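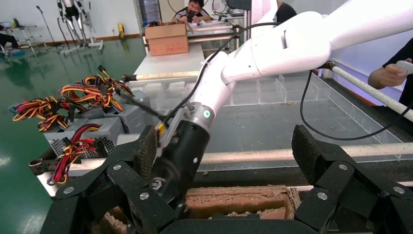 그림 1. 바깥으로 드러난 은색 나사 머리

소형 생활가전의 체결 방식과 분해 가능성 조사
생활과학 프로젝트 수업 결과 보고서

1. 주제를 정한 과정

우리 조는 처음에 가전제품의 포장재를 조사하려고 했다. 그런데 조원 한 명의 집에서 쓰던 전기주전자 Corrigan의 뚜껑이 닫히지 않게 되었고, 고쳐 보려고 바닥을 뒤집었더니 나사가 하나도 보이지 않았다. 설명서에는 임의로 분해하지 말라는 문장만 있었다. 드라이버로 틈을 벌리다가 바닥 덮개의 걸쇠가 부러졌고 주전자는 결국 버렸다. 뚜껑 안의 스프링이 제자리에서 빠진 것이 고장의 전부였다.

이 일을 계기로 주제를 체결 방식으로 바꾸었다. 체결은 부품과 부품을 붙잡아 두는 일을 말한다. 나사로 조이는 방법, 걸쇠로 끼우는 방법, 접착제로 붙이는 방법, 열이나 초음파로 녹여 붙이는 방법이 있다. 어떤 방법을 썼는지에 따라 고장 난 물건을 사용자가 열어 볼 수 있는지가 달라진다.

2. 조사 방법

교내 게시판에 안내문을 붙여 고장 났거나 더 이상 쓰지 않는 소형 가전을 모았다. 모인 제품은 모두 42개였다. 전기주전자, 헤어드라이어, 탁상 선풍기, 토스터, 전동칫솔, 블루투스 스피커가 대부분이었다. 전자레인지와 모니터도 들어왔지만 내부에 높은 전압이 남아 있을 수 있어 조사에서 제외하고 돌려주었다. 42개는 제외한 제품을 뺀 숫자이다.

분해는 과학실에서 방과 후에 했다. 플러그를 뽑은 상태로 하루 이상 둔 제품만 작업대에 올렸고 보안경과 장갑을 썼다. 배터리가 들어 있는 제품은 배터리가 보이는 단계에서 작업을 멈추었다. 지도는 기술 과목의 Narendra Shakya 선생님이 맡아 주셨다.

제품마다 기록지를 한 장씩 썼다. 적은 내용은 겉에서 나사가 보이는지, 나사가 고무발이나 스티커 밑에 숨어 있는지, 나사 머리 모양이 무엇인지, 덮개를 여는 데 걸린 시간, 여는 동안 부러진 곳이 있는지, 다시 조립했을 때 덮개가 맞물리는지이다. 시간은 초시계로 재고, 한 제품을 같은 사람이 처음부터 끝까지 맡았다.

3. 체결 방식별로 알게 된 점

3.1 나사가 겉으로 보이는 제품

오래된 선풍기와 토스터가 주로 여기에 속했다. 십자 나사가 많아서 집에 있는 드라이버로 열 수 있었다. 나사 길이가 서로 다른 경우가 있어 뺀 순서대로 종이에 꽂아 두었는데, 이 방법이 재조립할 때 가장 도움이 되었다. 첫날에는 종이를 쓰지 않고 접시에 한꺼번에 담았다가 Erkis 선풍기의 긴 나사를 짧은 자리에 넣어 앞 덮개에 금이 갔다. 이 실수는 기록지에 우리 과실로 적고 제품의 문제로 계산하지 않았다.

3.2 나사가 숨어 있는 제품

고무발, 상표 스티커, 장식 마개 밑에 나사가 있는 경우이다. Storkdale 스피커는 바닥 고무판을 전부 떼어야 나사가 나왔다. 고무판은 양면테이프로 붙어 있어서 한 번 떼면 접착력이 약해졌다. 다시 붙이려면 새 테이프를 잘라 넣어야 했다. 나사 자체는 흔한 종류였으므로 위치를 알기만 하면 여는 것은 어렵지 않았다. 찾는 데 걸린 시간이 푸는 데 걸린 시간보다 길었다.

별 모양이나 삼각형 머리를 쓴 제품도 있었다. 과학실 공구함에는 맞는 비트가 없어 정밀 드라이버 세트를 따로 빌렸다. 일반 가정에서는 이 단계에서 포기할 가능성이 높다고 보았다.

3.3 걸쇠로만 조립한 제품

겉모양이 깔끔하고 조립이 빠른 방식이다. 분해할 때는 걸쇠의 위치와 미는 방향을 알아야 한다. 우리는 둘 다 모르는 상태에서 시작했기 때문에 파손이 많았다. 플라스틱 주걱을 쓰기 시작한 뒤로는 덮개 표면의 긁힘이 줄었지만 걸쇠가 부러지는 일은 계속 있었다. 햇빛이 드는 창가에서 오래 쓴 제품은 플라스틱이 약해져 있어 특히 조심해야 했다.

3.4 접착하거나 녹여 붙인 제품

전동칫솔이 대표적이다. 물이 들어가지 않게 해야 하므로 이음매가 없는 편이 유리하다는 점은 이해할 수 있었다. 그러나 열려면 톱으로 잘라야 했고, 자른 뒤에는 다시 쓸 수 없었다. Carkura 전동칫솔은 손잡이 전체가 한 덩어리여서 안을 보지 못하고 조사를 끝냈다.

4. 설문 조사

분해 결과만으로는 사람들이 실제로 수리를 시도하는지 알 수 없어 설문을 함께 했다. 학생과 학부모 100명에게 종이 설문지를 나누어 주었고 전부 회수했다. 소형 가전이 고장 났을 때 가장 먼저 하는 행동을 물었을 때 새 제품을 찾아본다는 답이 제일 많았다. 직접 열어 본다는 답은 적었고, 그 이유로는 감전이 걱정된다는 의견과 여는 방법을 모른다는 의견이 주로 나왔다.

자유 의견란에는 부품을 어디서 사는지 모르겠다는 내용이 여러 번 나왔다. 우리가 미리 생각하지 못한 부분이었다. 열 수 있게 만든 제품도 갈아 끼울 부품이 없으면 수리가 되지 않는다. 설문 문항에 부품에 관한 질문이 없었던 것은 아쉬운 점이다.

5. 나사가 줄어든 이유

도서관 자료와 수업 내용을 바탕으로 제조하는 쪽의 사정도 정리해 보았다. 나사 하나의 값은 작지만 조이는 데 시간이 든다. 같은 제품을 1,000개 만든다고 하면 나사를 한 개만 빼도 조이는 작업이 1,000번 없어진다. 걸쇠는 덮개를 찍어 낼 때 같이 만들어지므로 따로 부품을 살 필요가 없다. 디자인도 영향을 준다. 설문에서 겉에 나사가 보이는 제품이 싸 보인다고 쓴 사람이 있었다.

반대로 나사가 유리한 경우도 있다. 힘을 많이 받는 부분이나 정기적으로 열어 점검해야 하는 부분은 나사로 조이는 편이 낫다. 걸쇠는 여러 번 여닫으면 헐거워지지만 나사는 암나사 쪽이 망가지지 않는 한 다시 조일 수 있다. 플라스틱에 바로 박은 나사는 이 장점이 작다. 재조립을 되풀이한 선풍기에서는 나사 구멍이 커져 헛도는 곳이 생겼다. 금속 너트를 심어 둔 제품에서는 같은 문제가 나타나지 않았다.

6. 한계

모은 제품이 이미 고장 났거나 낡은 것이어서 새 제품의 상태와 다를 수 있다. 품목도 고르게 모이지 않아 주전자와 드라이어의 비중이 컸다. 조원들의 분해 실력이 뒤로 갈수록 늘었기 때문에 초반에 연 제품의 시간이 길게 기록되었다. 순서를 섞어 작업했다면 이 차이를 줄일 수 있었을 것이다. 준비부터 정리까지 거의 2개월이 걸렸고, 마지막에는 과학실 사용 시간이 부족해 일부 제품은 재조립 확인을 한 번만 했다.

7. 제안

사용설명서에 덮개를 여는 위치를 그림으로 넣으면 파손이 많이 줄어들 것으로 생각한다. 숨은 나사가 있는 곳에는 작은 나사 표시를 새겨 두는 방법도 있다. 특수한 머리의 나사를 쓴다면 필요한 비트의 규격을 바닥 면에 적어 주었으면 한다. 전원부처럼 위험한 곳은 지금처럼 막아 두고, 뚜껑 스프링이나 먼지 필터처럼 전기와 관계없는 부분만 따로 열리게 나누는 설계가 현실적이다.

학교에서는 정밀 드라이버 세트와 플라스틱 주걱을 빌려주는 상자를 만들 수 있다. 빌려 간 사람이 어떤 제품을 어떻게 열었는지 기록지에 적게 하면 다음 조가 이 조사를 이어서 할 수 있다. 우리가 쓴 기록지 양식은 과학실 서랍에 보관해 두었다.

8. 역할 분담과 뒷정리

분해와 시간 측정은 조원 전체가 나누어 했고, 설문지 작성과 집계는 따로 맡은 사람이 했다. 다시 조립된 제품은 원래 주인에게 돌려주었다. 돌려받기를 원하지 않은 제품은 금속, 플라스틱, 전선으로 나누어 배출했고, 배터리가 든 제품은 분리하지 않은 채 수거함에 넣었다.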